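3.2 Table coverings and the sorting of writing tools

The household study covered 16 homes in Gresstead and Obura. In seven of them, the table used for meals also served as the desk, and the cloth stayed on for both. Khaemba recorded how pens and markers were set down on these tables between tasks.
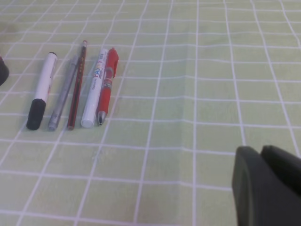 Figure 4. Five writing instruments side by side on a checked green tablecloth.

Side-by-side placement, as in Figure 4, was coded as "row" even where the upper ends of the tools did not line up. Tilt was noted separately. The printed grid gave coders a fixed reference for direction, although creases in the cloth made some readings less certain. Where the two coders disagreed, Kirui reviewed the case and assigned the final code. Loose caps were left out of the analysis and are treated in Section 3.4.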